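Indoor humidity, seven months in

20 Jul 2020
Posted by Tadeo

I have been logging relative humidity in the apartment since December, and there are now enough readings to say something about them. The log holds 2,963 entries from two sensors. One sits in the main room on a shelf at chest height, the other in the bedroom behind the door. Both are the cheap Vatell units with the gray case. They write a reading every time the value moves by more than one percent, so the entries are not evenly spaced, and any average has to be weighted by time. I got this wrong for the first two months and had to redo the charts.

Calibration was done with the salt method. Put table salt in a bottle cap, add water until it looks like damp sand, seal the cap and the sensor in a clear bag, and leave it overnight. The air in the bag should settle close to 75 percent. The main room unit read 73 and the bedroom unit read 79. I did the test twice and got the same pair of numbers, so I apply a fixed offset to each. A fixed offset is only correct near the point where it was measured. I have no second reference point yet. Magnesium chloride would give one near 33 percent, but I would have to order it.

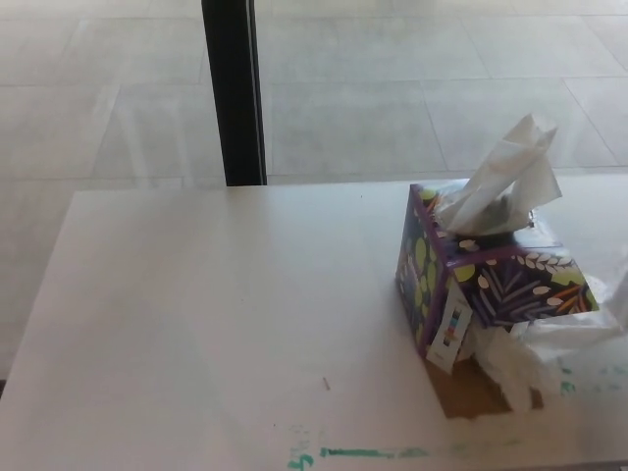 The winter numbers were low, as expected. With the heat running, the main room spent most of its time under 30 percent, and I had static shocks and a dry throat to go with it. I bought a small evaporative humidifier, a Wogan, with a tank that holds enough for one night on the low setting. Evaporative units have a wick and a fan. The ultrasonic kind is quieter but puts the minerals from the tap water into the air, where they come down as white dust. The water here is hard, so I ruled those out early.

The Wogan raised the bedroom by eight points with the door closed. With the door open it raised it by three, and the main room did not change by any amount I could separate from noise. The wick gets stiff with scale after a few weeks. Soaking it in equal parts white vinegar and water restores most of the flow. Rinse it well or the room smells like a salad for two nights.

Summer is the opposite problem. The outdoor dew point has been high since late June and the main room now holds at 57 percent with the air conditioner cycling. It climbs quickly when the unit is off. My air conditioner is oversized for the space. It reaches the set temperature in a few minutes and shuts down before it has removed much water. Lowering the fan speed helped a little. Setting the fan to "auto" instead of "on" helped more, as the fan was blowing across a wet coil between cycles and putting the water back. 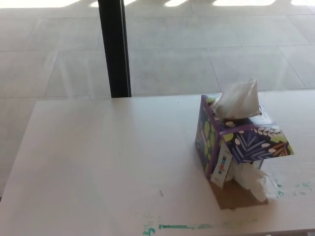

I also tried a dehumidifier. The manual rates it at 600 watts, and my plug meter agrees when the compressor is running. It works, but all of those 600 watts end up in the room as heat, plus the heat released when the water condenses. The air conditioner then has to remove that. On mild, damp days it makes sense. On hot days I leave it off and let the air conditioner do both jobs badly.

Wood movement is the reason I started any of this. I have a shelf board from Drivwood that cupped over the winter and has since gone mostly flat again. It was finished on one face only, and the bare face gains and loses moisture faster. I have put two coats of oil on the bare side and will measure the gap against a straightedge when the heat comes back on.

Things still to do: order the magnesium chloride, move the bedroom sensor out from behind the door, and fix the script that drops readings when the router restarts. There are four gaps in the log from that, the longest just under nine hours. I left them blank in the charts.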